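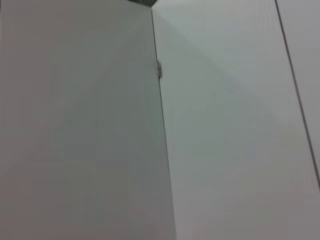
Stotside Cloth Handling Set, release 2

This is the data card for the Stotside cloth handling set. It covers what was recorded, how the files are laid out, the result we got from training on it, and the faults we know of. It replaces the notes that came with the first release, which had the wrong frame rate in two places.

Purpose

The set was collected to test one question: does a picking policy do better on soft items if it is trained on the edge of the cloth as well as on the grasp point? We call the method edge-first picking. The policy predicts a line along the hem, then chooses a point on that line, then closes the fingers. The comparison method chooses the point directly from the picture.

Contents

There are 2,438 episodes in total. Of these, 1,308 were driven by a person and the rest were run by the policy, with a person watching. Each episode holds:

head view, colour, 15 frames a second
wrist view, colour, 15 frames a second
joint angles and finger opening
a text label for the task, written by the operator
an outcome mark: done, dropped, wrong item or stopped early

Tasks are single pick, pick and hold, pick and place in bin, and fold once. Fold once is by far the smallest group and should not be used alone for training.

All work was done over a dark cloth. We tried a pale one in March and gave up on it, as the lighter towels were too hard to tell from the background. A policy trained on this set will probably do badly on a pale table. We have not measured how badly.
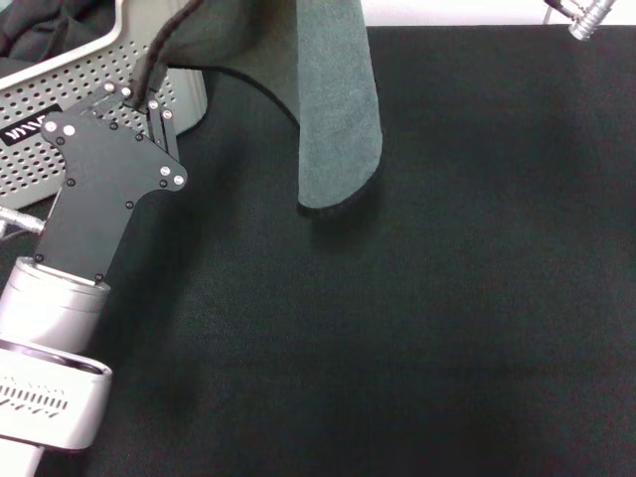
Pick and hold: the fingers closed on a fold of the grey-green cloth, with the edge binding between them.

Labelling

Hem lines were drawn by hand on the head view, one frame per episode, taken just before the fingers close. Rhonda Caron drew most of them and Teófilo Mosquera checked a share. Where the two disagreed by more than a finger's width, the line was drawn again. Where a hem was folded under and could not be followed, only the visible part was drawn, and the field hem_partial is set to true.

The wrist view has no hand labels. Please don't copy the head labels across using the calibration file. The calibration is good enough for replay but drifts by several millimetres over a long session.

Results

Edge-first picking reached 70 per cent on single pick with items the policy had not met in training. The direct method reached 53 per cent on the same items. A pick counts if the item is clear of the table and still held three seconds later. For fold once the two methods came out the same, and we make no claim there.

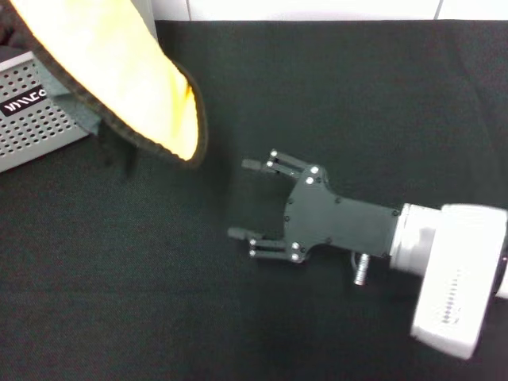

Hem contrast had more effect on the score than we had planned for. Both methods were better on items with a strong border, and the gap between them was widest on that group. The yellow piece with the black edge is the easy sort, as its outline shows up clearly against the dark cloth. Plain items with a rolled hem in the same colour were the hard sort, and edge-first picking gained very little on them. Anyone quoting the overall figure should quote the split by hem type as well, which is in results/by_hem.csv.

Known problems

Some wrist files start before the arm has reached its ready pose and show nothing of use for the first second or two. Trim with the ready flag.
In the Clallton sessions the head and wrist clocks differ by up to two frames. A corrected time column is included, called t_fixed.
Outcome marks for policy runs are stricter than for driven runs. A slip that was caught again counts as dropped in the first and done in the second.
Item names are not consistent. "Cloth", "towel" and "rag" may all mean the same item.

Loading

Run load_set.py with the path to the unpacked folder. The option --split campbell gives the split used for the results above. The option --split drakov gives an older split by session, kept so that earlier numbers can be repeated. Do not mix the two, as they share items between train and test.

Use

Free for research and teaching. Please cite the release number. Send corrections to hem labels as a patch against labels/hem.json, one episode per line.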